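Letter-and-envelope insertion, does the Torkine method hold up?

joint_limit_joe
Posted 15th January
Read the Torkine write-up over lunch. Claim is that adding the two wrist views to the overhead one took them from "rarely works" to putting a letter in an envelope most of the time, trained on 300 demos. I don't buy it. Most of the time on how many envelopes? Same marble top in every figure. Their figures for anyone who hasn't opened it:

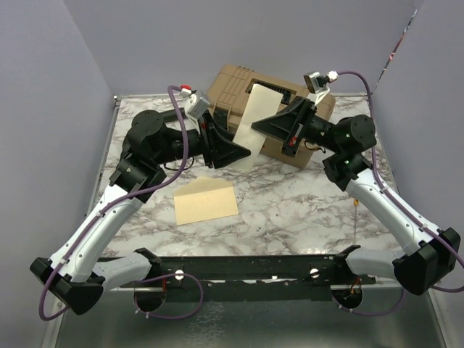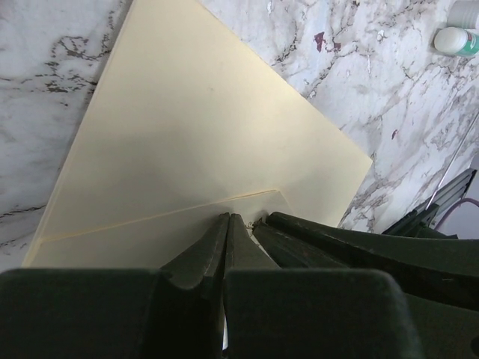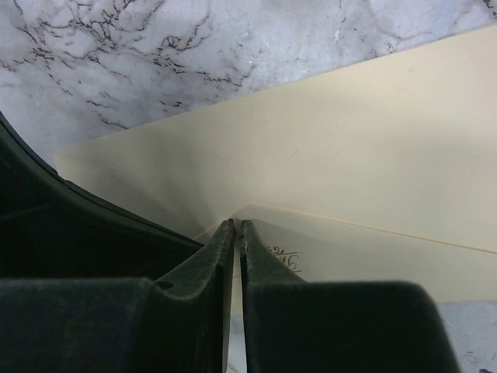
Both wrist views have the fingers right where the two sheets overlap.

pell_mel
What counts as a success in their table?

joint_limit_joe
Paper fully inside the envelope body when the arms let go. The flap doesn't have to be closed, and a creased letter still scores. It's in the appendix, Okafor wrote that part.

stastel_user
So a crumpled letter is a pass. Great.

gripnotes
I think you're being hard on them. Zainab Okafor's group at least says what the failures were. The Stastel paper last May gave one number and a video. And cream on cream is a nasty case, I would not want to find that edge from overhead.

joint_limit_joe
Sure, but then show me the run without the wrist views at the same number of demos. Their overhead-only baseline was trained by somebody else, on an older set. They changed the cameras and the data at once and gave the cameras the credit.

gripnotes
Fair, I missed that. Page 3?

joint_limit_joe
Footnote on page 3, yes.

efe_ibrahim
We tried something close at Tarkevico with 550 demos. Wrist views helped us on the approach and did nothing for the push. Paper buckles and you can't see it from that close. Different arms though, so take it for what it's worth.

stastel_user
Did you vary the envelopes?

efe_ibrahim
Three kinds. The stiff ones were fine. The thin ones were a mess and we dropped them from the report, which I'm not proud of.

pell_mel
I'll wait for the code.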